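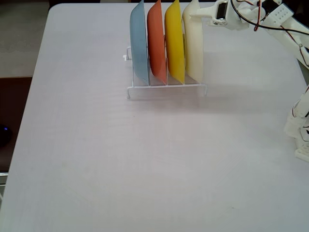
Kevser Aydoğan wrote to ask whether the Amdale desktop app has to be closed before you add a workspace. No, leave it open! Amdale picks up new workspaces while it runs.

Adding a shared workspace

1. Open File > Workspaces and click New.
2. Type a name (30 characters at most, spaces included).
3. Choose Shared, then pick your Stollside server from the list.
4. Click Create and wait for the green check mark.

Note: a shared workspace holds up to 100 project files. Big scenes load much faster than they did in version 2! 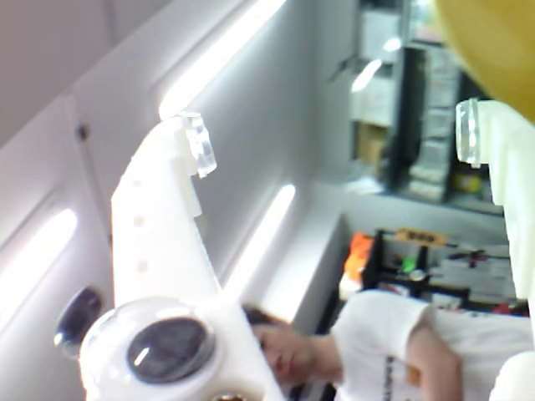

Could the autosave be set shorter, one reader wanted to know, and yes, it can go as low as 2 minutes.

5. Go to Settings > Autosave and enter your interval. We love 8.

Caution: do not rename the workspace folder during a save. Files still being written may be lost.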